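Handout 8: Collecting demonstrations on the two-arm cell

A demonstration is one complete run of a task, driven by a person and stored with the joint positions of both arms and the pictures from every camera. The learning system is given nothing else. If the operator hesitates, the hesitation is stored too, and will be copied. 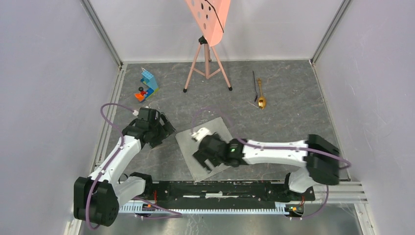
Erkidell, December

Both arms share one rail, so their reach overlaps over the grey mat. In the small-object task the right gripper works over the mat while the left stays open beside it. Record both arms even when only one is moving. Holding still is part of the example.

The mat need not lie square to the walls. Turn it between runs and note the run number. Objects at the back, such as the spoon and the block toy, count as background for this task.

The Laskowska set holds 225 runs, of which 141 were kept. Reject a run if:
- an arm touches a wall
- the object is dropped outside the mat
- a camera stream has gaps

Do not trim a poor run to save it. Record it again.

Reading for next time: Mazurek, notes on the Diker set, section 9. Questions on rejected runs to H. Riedl.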